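Section 4: Setting up the hanging station for open day

I've run this station at two Lindadley open days now, and I've rewritten this section both times, so if you've got an old printout, bin it. The job is simple enough: a visitor picks up the hand-held gripper, takes a garment on its hanger and moves it along the rail. Getting the booth ready takes me 17 minutes with the kettle on.

Before the doors open

1. Stand the clothing rail inside the booth, square to the back curtain. Leave enough room in front for a grown-up with their elbows out.

2. Clip the side curtains to the tops of the walls. Give each one a gentle tug – if it slides, move the clip along and try again.

3. Put one garment on the rail and leave an empty hanger beside it. I like a jacket for this, as it keeps its shape and people can see straight away what they're meant to grab.

4. Check the square markers on the gripper housings. Wipe off any fingerprints with a dry cloth. Please don't use the spray from the kitchen!

5. Start a new session on the computer and type in the booth code, 539. The preview should come up by itself. If it doesn't, close the Sorovby window and open it again before you start unplugging things (I've learned that one the slow way).

Note: The foam letters on the back curtain stay up all day. Kids love them and will try to rearrange them, so press the corners down again at lunch. 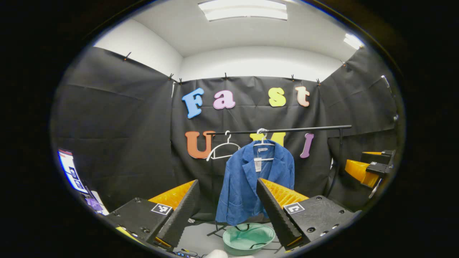 Words and set-up: the demo lead, Lindadley open day crew

With the jacket hanging between the two fingers like this, you're in a good spot to begin. Both ridged pads are facing in, and the hanger hook is in plain view up on the rail.

Running a turn

6. Hand the gripper over with the fingers open. Let the visitor have a bit of a play in the air first.

7. Ask them to come in slowly and close on the shoulder of the hanger. Most people go for the sleeve, bless them, and then the whole thing swings.

8. Once they've got hold of it, have them lift, shift it along and lower it back onto the rail. Two goes each is plenty when there's a queue out to the Cabrera stand.

9. Stop the session, save it, and set the garment back where it started.

Caution: Keep fingers, scarves and lanyards away from the pads while someone is squeezing the handle. It's a soft pinch, but it's still a pinch.

Caution: Watch the cables near your feet. I tuck mine to one side between turns, and I still look down every time I step back.

If the preview freezes mid-turn, let the visitor finish anyway and restart afterwards. The Hidow troubleshooting sheet is in section 6 – start with the cable checks on its first page.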